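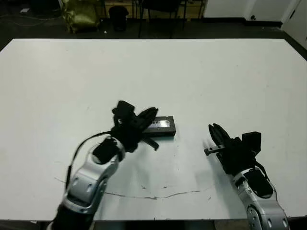

I'd been promised coffee and a box, and Najwa Hattar made me wait for both. "Sit, sit, the black chair is the good one," she said, and then went off to find milk, so I had a few minutes alone with her big white table. It's a great table. It has scuffs all over and a thin dark line running across it like a crack, and she won't hear a word about replacing it.

Najwa collects small boxes. Jewelry boxes and snuff boxes she leaves to other people. She goes for the kind of box that something else came in – cases, tins, hard little shells with a lid – and she has almost 400 of them. She used to design packaging for a company called Kovetti, where she spent years thinking about hinges, and when she left she took home a carton of rejected samples that was headed for the dumpster. "I told my husband it was just the one carton," she said. "He still brings it up!"

I asked what makes a box worth keeping, and I guess I expected her to say something about age or rarity. She shook her head before I'd finished.

"The lid," she said. "It's always the lid. Anybody can make a thing with a hole in it. But how does it close? Do you hear it? Do you need two hands? I have a tin from a flea market in Stutovdale, ugly as anything, somebody painted a duck on it, and it closes like a car door. I'd save that one in a fire."

She is very strict about how you open things. You put the box flat on the table first. You don't open it in the air over your lap, you don't shake it to see if there's anything inside, and you keep the lid where you can see it. (I shook one. I heard about it for the rest of the afternoon.) She told me her friend Bronwyn Waaka once came by to help her sort, took the lids off a whole shelf's worth at the same time, and then the two of them sat there until past dinner trying to match them back up.

"Bronwyn thought they'd all be different," Najwa said. "They're all black! That was the black shelf!"

The black ones are her favorites, which surprised me, because to my eye they're the plainest things she has. There are little flat ones that could pass for a cassette if you weren't paying attention. Some have a shiny silver label on top with print so small that I gave up and handed it over, and she gave up too and went looking for her glasses, and then we both forgot about it. I asked if it bothers her not knowing what was packed in some of them.

"No. Why would it? People always want to know what was in there. Ebenezer, Ebenezer Appiah, he used to sit across from me at work, he comes over and it's what was in this, what was in that. I say, air. Look at the box."

So I looked at the box. And okay, I started to get it. With a dark case you don't see much until it's open, and then you see where the care went.

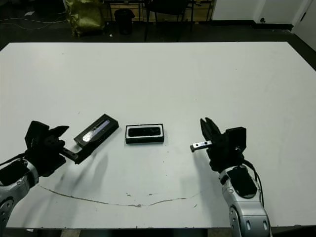 *Lid off, with the white rim showing around the opening.*

"See how it's light just along the edge?" she said. "That's for your eyes. Black inside of black, you can't tell where anything ends. You put one pale line around it and now it's a place. You know where your hand goes." She had me tip my head to see how the inside of the lid caught the light, and then tip it the other way, and I'll admit I did that longer than I needed to.

I asked whether she'd ever worked on one like that herself. She laughed. At Kovetti she had a project called Grabner – she has no idea who picked the name – that was supposed to be a simple lidded case and went through 105 drawings. The problem was a tab. The customer wanted something to pull on, and every tab they tried was either too small for a thumb or stuck out and caught on the sleeve of whoever was packing. "November, we started. I had a haircut and a half grown out by the time they signed off," she said. "And it was maybe this much longer than the first one I drew." She held up two fingers with hardly any daylight between them.

She still has 5 of the rejected versions on the low wooden cabinet and got them down to show me. I could not tell them apart. She could, with her eyes closed, and she insisted on proving it. She got one wrong and blamed the coffee.

Lately she's been trying to write everything down. Her niece, Touran Shokri, set her up with a spreadsheet, and it has a column for size, a column for color, and one that just says "click." I read some of the entries over her shoulder. "Soft." "Soft but late." "None, sad." There was a "like Trendel," which she said I'd understand if I'd ever owned a Trendel pencil case, and I haven't, so I don't.

Before I left I asked if she'd ever sell any. She said a man offered her good money for the duck tin once and she told him it was full. It's empty, of course. She opened it for me to check, flat on the table, and then let me be the one to close it.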